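Home » Get Help » Family Tracing » Frequently Asked Questions

Family Tracing Service: Frequently Asked Questions

Answers for relatives who have lost contact with a family member because of armed conflict or forced displacement.
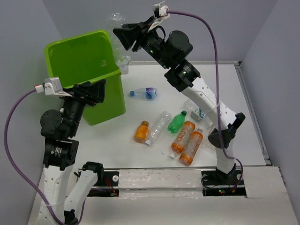
Read the answers before filling in Form 6. Most delays come from forms that are missing a signature or a last known address. The Hesthorpe office handles all new requests. The Vomholm office handles child cases and appeals.

Who can open a tracing request?

A parent, child, spouse, sibling, grandparent or legal guardian of the missing person. Aunts, uncles and cousins can apply if no closer relative is able to. A friend or neighbor cannot open a request but can send a witness statement, which is added to an open file.

Is there a fee?

No. Registration, searching and message delivery are free. Anyone asking for money in our name should be reported to the Hesthorpe office.

What information is needed?

Full name of the missing person, including any earlier names and other spellings. Date of birth, or year if the date is not known. Names of both parents. Last known address and the date of last contact. Names in Cyrillic or Arabic script should be written in the original script as well as in Latin letters.

I don't have any documents. Can I still apply?

Yes. Check box 11 on the form and give the details from memory. A caseworker will arrange an interview by phone or in person. Copies of documents can be added later under the same file number. Do not mail originals.

What happens after I apply?

You receive a file number within eight working days. The record is entered in Fedeo, our case database, and compared with shelter lists, hospital lists and open requests from other relatives. If there is a possible match, a caseworker checks it by hand before anyone is contacted.

How long does a search take?

There is no standard time. Some matches are made on the first comparison. Others stay open for years. Files are reviewed every six months and stay open until the applicant asks for them to be closed.

Will you tell me where my relative is?

Only with that person's consent. An adult who is found is told who is looking and decides what to share. If consent is refused, you will be told that the search has ended and nothing more.

How are cases of unaccompanied children handled?

Requests involving anyone under 18 go to the child desk in Vomholm, headed by Miroslava Lytvynenko. The child's location is never given by phone or email. Before a reunion, the desk confirms the family link and talks with the child separately. The local child welfare authority makes the final decision on custody.

Can I send a message to a relative in detention?

Yes, if the place of detention is known and accepts mail. Messages must be on one sheet, left unsealed, and limited to family news. Anything about troop movements, politics or the conduct of the detaining authority will be returned to the sender.

What does the Kushnir procedure mean in my letter?

It is the name for our second review. It applies when two files look like the same person but the birth dates differ. A second caseworker goes through both files without seeing the first result. Allow 20 working days.

Who sees my data?

Caseworkers assigned to the file. Data is not passed to police, immigration services or armed forces. You can ask for a copy of your file, or for its deletion, in writing.

I have moved. Do I need to apply again?

No. Send the new address and phone number with your file number. The Form 6 issued in October replaces all earlier versions, but requests made on older forms remain valid.

Last updated: Sat 14 April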